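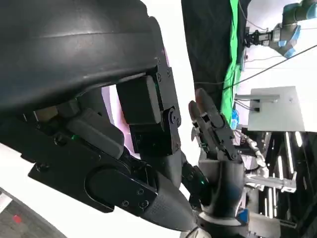

Grippers and the black curtain, green strip alongside.

January 14, 2026

Spent most of today on the table and what goes on it, so this is mainly a note on crockery. Roman Pietrzak asked me to write down what we settled on before I forget (fair, I did forget last time!).

The curtain first. I like the black one. The room is so white and bright that anything pale simply vanishes against it, and I'd been moaning about that for ages. The green strip can stay for now. I keep meaning to ask Sturkov whether they'll sell us a second length of the black, 90 cm wide would do me nicely.

Then the table things. I want to stick with plastic for the lot, plates and mugs both. The china from Makowska was lovely but I lost two cups to the floor and I'm not sweeping up a third. Lodasach do a plain range in soft colours and I've put in for 18 more pieces, order number 328 in the blue folder, so please don't order again if you see the shelf looking thin. 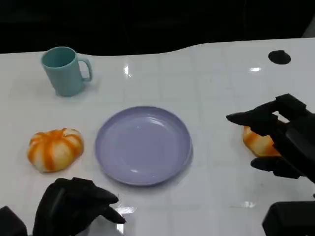 I'm very fond of the lavender plate. Low rim, wide flat middle, nothing fussy. The shine on it bothers me a bit, mind you, as you get those little bright spots on the rim, and the white tabletop is glossy as well so the two together are rather a lot. The teal mug is much better behaved, nice and matte, and the loop handle is a good plain shape. If Lodasach have the plate in a matte finish I'd swap tomorrow.

The squashy pumpkin stays too, orange stripes and all. Roman says it looks like a peeled mandarin and now I can't see it any other way. I'd like a couple more soft things in that sort of size, maybe a pear or an onion, if the toy stall at Tundov still has its bargain bin.

Jobs for whoever is in next: wipe the table with the soft cloth only (the green scourer leaves marks, I tried it on an old offcut). Mugs go back on the top shelf, handles out. And could somebody find the lid of the big crate, it was under the bench on Monday's list and I still haven't seen it.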